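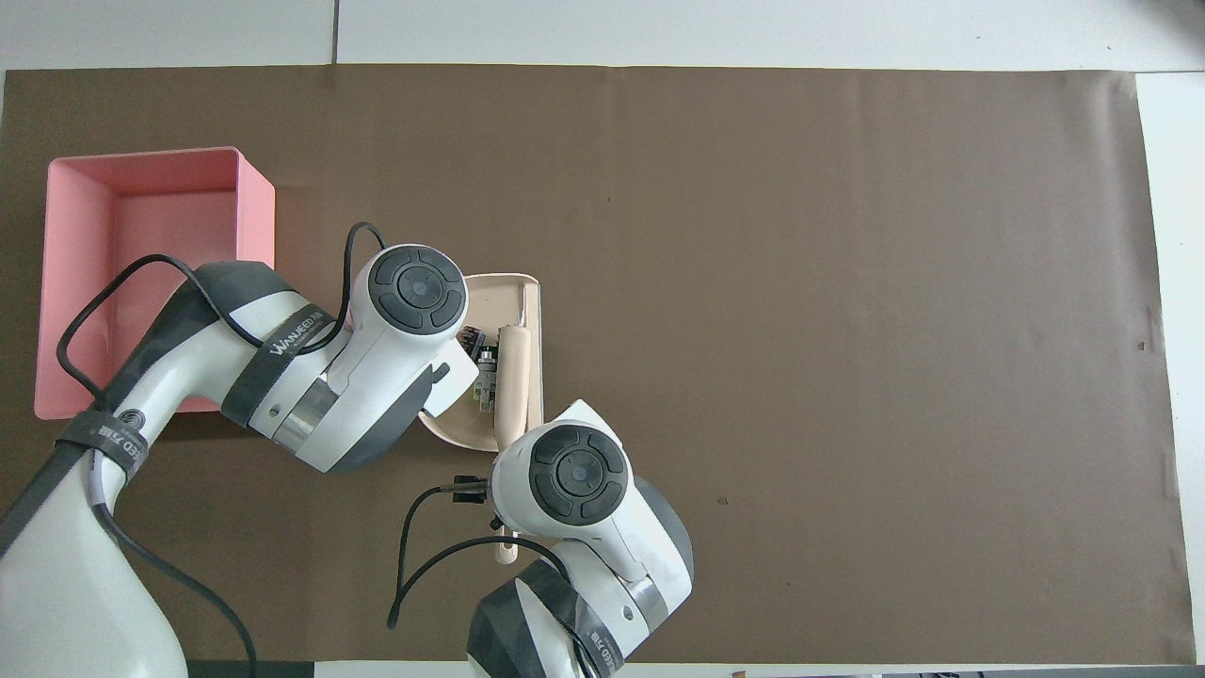
# Re: [tiltard-users] gripper opens by itself after a reconnect?

Hi all,

Sorry for the slow answer, I wanted to have something better than "yeah, we saw that too" before I wrote back. Well, yeah, we saw that too! And I think I know why now, at least on our cell. Quoting the original so people don't have to go digging:

> Has anyone had a Tiltard arm let go of a part in the middle of a move with no fault on the screen? Ours does it maybe once a day. The arm pauses for a blink, the fingers open all the way, and then it carries on with the motion as if it still had the part. Nothing red in the log, only a line saying the bus came back.
>
> We swapped the gripper motor and it made no difference. I'm not too worried about the parts since they're foam blocks, but we're supposed to move to real ones next month and I'd like to know what I'm dealing with first. Is it the power supply? Somebody here thinks it's the power supply.

I don't think it's your power supply. (Somebody here thought so too, and we now own a very nice power supply.)

## What we run

Two white arms over a table covered in brown paper, an oval tray in the middle and the pink bin off to the left. The job that bit us is the mixed tray: one small electronic part with bare pins, one tool with a wooden handle and a thin metal point. The left arm picks, the right arm steadies the tray, and things end up in the bin. The controller is the Litel box, and the driver is stock Tiltard with the Oltau gripper plugin on top. Everything lives at our Bettencourt shop, so if you've got the same stack in a different building, please compare notes with me.

The pointed tool is why I stopped laughing about this. A part on the floor is annoying. A metal point let go over the table at the exact moment I'm leaning in to straighten the paper is something else, and I was leaning in for one of them. It landed flat and missed my hand by a comfortable amount, but I'd had no warning at all. No beep, no stop light, and the arm kept swinging over to the bin with nothing in its fingers.

## What the log said

I went back through 340 runs of the mixed tray job. In those there were 16 places where the bus dropped and came back. Most happened with the fingers already open, so there was nothing to notice, and a few were with the arm parked. In 3 of them the gripper was closed on something, and it let go every time.

So the drop itself is pretty common, and you only see it when it lands at a bad moment. I bet yours happens a lot more than once a day. Search for the "bus restored" line and see how many you've got.

## Two separate problems

The first one is the cable. On our left arm it comes off the upper segment in a big loop and goes up and over toward the last joint, and the loop hangs right above the bin. When the wrist rolls to line up with the handle of the tool, the slack gets used up and the connector takes the pull. I could make the dropout happen by hand with the motors off and the bus powered, just tugging lightly in the same direction. A gentle wiggle didn't do it, it has to be a pull. The bare wire tested fine end to end, which cost me an afternoon.

The second one is worse in my opinion. When the bus comes back, the Oltau plugin runs its startup routine from the top, and the first thing startup does is open the fingers fully to find zero. It doesn't ask whether it was holding anything. The Litel box meanwhile sees a short gap, decides it's inside the allowed time, and lets the move continue. Each piece is doing what its own manual says. Put them together and you get an arm that drops a sharp thing and keeps going.

## What I changed

1. Moved the tie point for the cable further along the arm so there's slack left with the wrist rolled all the way over. Check it at both ends of the roll, and with the elbow low as well. I only checked one end the first time and had to redo it.
2. Put a clip right behind the connector so any pull goes into the clip.
3. Set `home_on_reconnect` to `false` in the plugin config. The gripper then holds its last command and reports "unreferenced" until you home it yourself.
4. Changed the Litel side so a bus gap of any length is a stop, and a person has to clear it. We lose a little time to this. Fine by me.
5. Hands stay off the table while either arm has power to the motors. It was already the rule here and I'd gotten sloppy about it, so the paper now gets straightened between batches with the stop pressed in.

A warning on number 3: with that setting off, the fingers will keep squeezing through the gap. For a wooden handle that's great. If you ever work with something that could be a pinch hazard for a person, think it over before you copy me. And don't do 3 without 4, or you've got a gripper that doesn't know where it is on an arm that's still moving.

## Where it stands

I've unplugged and replugged the bus on purpose with the tool gripped, 3 times so far, arm low over the tray and me well back. Held on each time, and the cell stopped each time. I haven't run anything like enough normal trays since the cable got moved to tell you the dropouts are gone, so please don't quote me on that part yet. The right arm has the same plugin and a different cable path, and I haven't touched its routing. Its log is clean, but it also hardly rolls its wrist in this job.

Things I'd love to hear from the rest of you:

- Does the plugin open on reconnect for you too, or did we inherit some odd config? Ours was copied over from an older cell.
- Has anybody got a way to make the driver raise a real fault on a gap? Right now I'm leaning on the Litel box for it, and people with another controller won't have that.
- Where do you tie your cable? A sketch is plenty.

And to the original poster — please try the reconnect test with one of your foam blocks before you switch to real parts. Grip it, move to somewhere low, stand back, pull the bus plug, put it back in. If the fingers open, you've got the same thing we have.

I'll file the plugin part as a bug tonight and post the link in this thread.

Cheers from Bettencourt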